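Home | Talks | Open Day | Notes | Contact

January – Barrett Greenberg

Speaker notes: Truso lab open day, Saturday session, 30 min including questions

Opening. Give name and group. Thank Harpreet Kennedy for setting up the room and the sign-in desk. Ask people at the back whether they can hear. Phones are fine, flash off. The demo bench is to my left, and the stop button stays with Harpreet the whole time.

State the scope early. The talk covers one arm, one gripper and one table. It does not cover the warehouse work at Jirwood. If someone asks about Jirwood, send them to the 2 p.m. session.

Part 1 – the task. Pick an object, move it to a target, let go, retract. Point out that the robot has no list of where things are. It gets camera images and its own joint positions, and it puts out small motion commands. Pause here. Visitors usually assume the positions are typed in beforehand, and the rest of the talk makes little sense until that is cleared up.

Part 2 – the data. The current Zarari set has 869 episodes. Each episode is a single attempt, started and stopped by an operator. Failed attempts are kept and labeled as failed. Mention that Dumitrescu, the older set, dropped its failures, and that we could not get them back later when we wanted them. Do not go into file formats unless asked. Slide 10 has the breakdown by object type for anyone who wants it.

Part 3 – grasping. Slow down for this part. A two-finger gripper closes along one line. For a box, pick two parallel faces and close. For anything tapered, the height of the grasp matters: too high and the fingers slide off the top, too low and they can hit the table before they close. Have Harpreet pass around the spare finger pads. Explain that the approach is from above in most of our episodes, with a short descent at reduced speed before contact.

Part 4 – live run. Harpreet calls "clear" before motion starts. Wait for it. Nobody leans over the table, including me. Run the same pick twice, then move the object by a hand's width and run it again. If a run fails, leave the object where it lands and talk through the approach angle. Do not restart right away – the audience learns more from a miss if they get time to look at it. If the arm faults, go straight to the recorded run and carry on from Part 5.

Part 5 – limits. Shiny surfaces, clear plastic, soft items. Lighting changes between morning and afternoon still cause trouble near the window. Say plainly that we do not have a fix for this yet.

Likely questions. Speed: it is set low on purpose for open days. Cost: refer to the handout. Jobs: answer briefly, offer to talk afterward. Can children try it: yes, with the teleoperation controls, after the talk, one at a time.

Last slide – leave it up during questions. Contact height is the point to come back to if the discussion stalls. The fingers are at the top of the orange piece, and the shape is squat and ridged, wider than people expect from the word "bell", so ask the room how far down they would go before closing. Then ask the same thing for the pear on the green plate, which has a stem on top and no flat sides to close on. Take two or three answers before giving ours. Handouts are by the door. 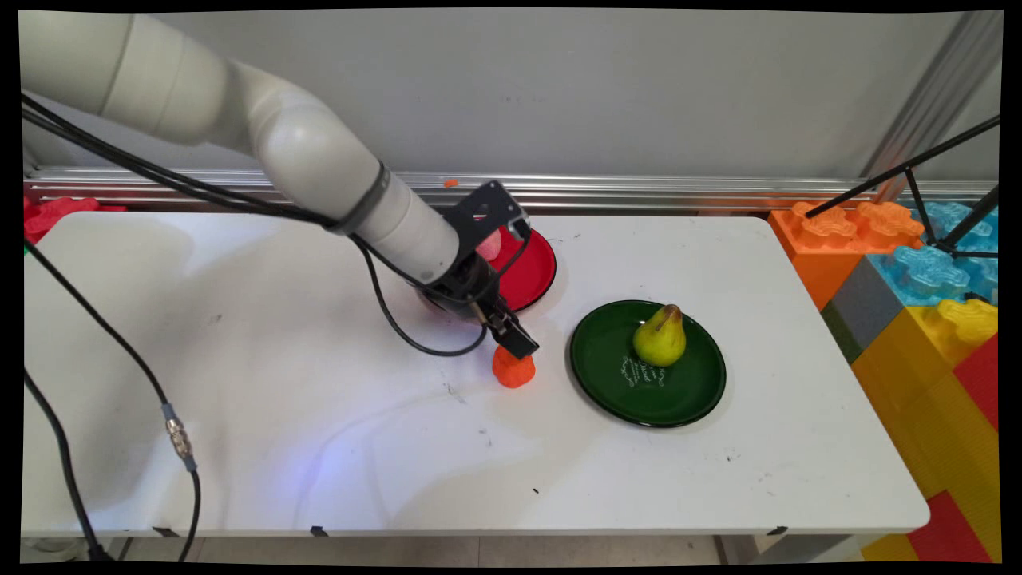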